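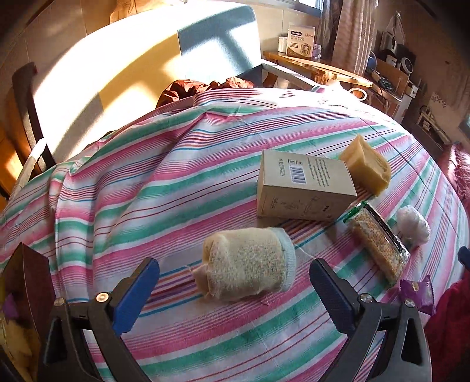

Striped cloth in the sun, pink and teal and white.

June 22, 2019

268 shares | 8 comments

So I finally did it. I deleted the base class.

If you've been reading for a while you know I've been picking away at Olline, my little invoicing app, since forever. Way back when I started it I made one class called Document, and everything inherited from it. Invoices, quotes, receipts, credit notes, even the reminder emails (why, past me, why). It felt so clean at the time!

Then in May, Dalal Obeidat asked me for a quote that could turn into an invoice once the customer said yes. Easy, right? Except a Quote was a Document and an Invoice was a Document and neither one could become the other without me copying every single field across by hand. I wrote that copy method and it was 49 lines long and I hated all of them.

I complained about it to Omar over lunch and he asked what an invoice and a quote really have in common. I said well, they both have line items and a customer. And he said okay, so give them line items and a customer. I went a bit quiet after that.

What I have now is a LineItems class, a Customer class and a small Numbering thing that hands out the next number. An Invoice holds one of each. A Quote does too. Turning one into the other means passing the same LineItems along and asking for a new number, and that's pretty much it. Reminder emails don't inherit from anything anymore, they just get handed an invoice to talk about.

I lost close to a week of evenings on the tests, mostly because so many of them were checking things on Document that no real screen ever used - I threw those out. The whole app is still under 2,000 lines, so I can't complain too much.

Credit notes are still weird. They need to point back at an invoice but some of them point at two, and I haven't decided if that's a list or a separate class. Leif says list. I'm leaning toward the class, but ask me again after the weekend!

8 comments | Share this post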